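Sealing a marble-pattern table top before the move

sghauri
Jun 13, 2022
We bought a used white table with a faint gray marble look to it. Seller had no paperwork. I want to know if I should seal it before we start eating on it every day. A local shop, Tredton, quoted me $300 to come out and do it, and that seems like a lot for one table. Anyone done this themselves?

uzmak
Find out what it is first. Real marble needs sealer. Laminate or printed glass doesn't, and sealer will just sit on top and go sticky. Put a drop of water on the underside edge and leave it for 20 minutes. If it darkens, it's stone.

Talpur_A
I disagree with the water test. Polished marble can take hours to show anything, and plenty of tops are finished on the underside too. Look at the edge. If the pattern runs through the thickness, it's stone or something poured. If it stops at a seam, it's a surface layer.

uzmak
I've used the water test on three counters and it was right each time. Checking the edge is fine too.

eabha_og
Whatever it is, $300 is too much. I did our kitchen island with a bottle of Beten stone sealer. Wipe on, wait, wipe off, second coat the next day. Half the bottle is still under the sink.

saqibkazmi
Beten left a haze on mine and I had to buff it out by hand. I switched to Folia and had no trouble. I'd still pay someone if it turns out to be real marble, because rings from lemon juice don't come out.

eabha_og
You get haze when you leave it on too long. Also, sealer won't stop lemon rings. That's etching. Sealer only helps with stains.

saqibkazmi
Fair enough on the etching. I followed the time on the label though.

Talpur_A
Can you post the table? Sometimes the pattern gives it away. A print often repeats every couple of feet.

sghauri
Checked the edge. There's a thin seam all the way around, and the pattern stops there. Water drop did nothing. So I guess no sealer, and I'll tell Tredton no thanks. Still not sure about hot pans, so we'll use trivets. The table is in this one. 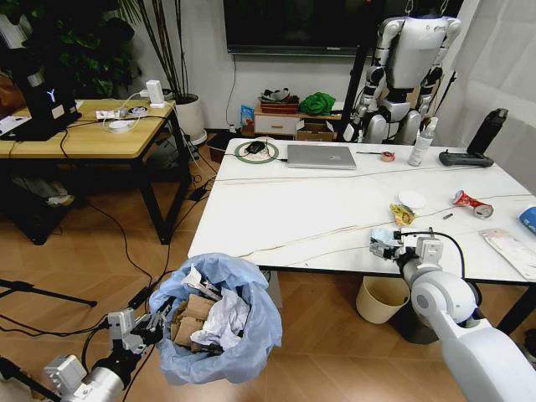
White top, faint gray pattern, laptop toward the back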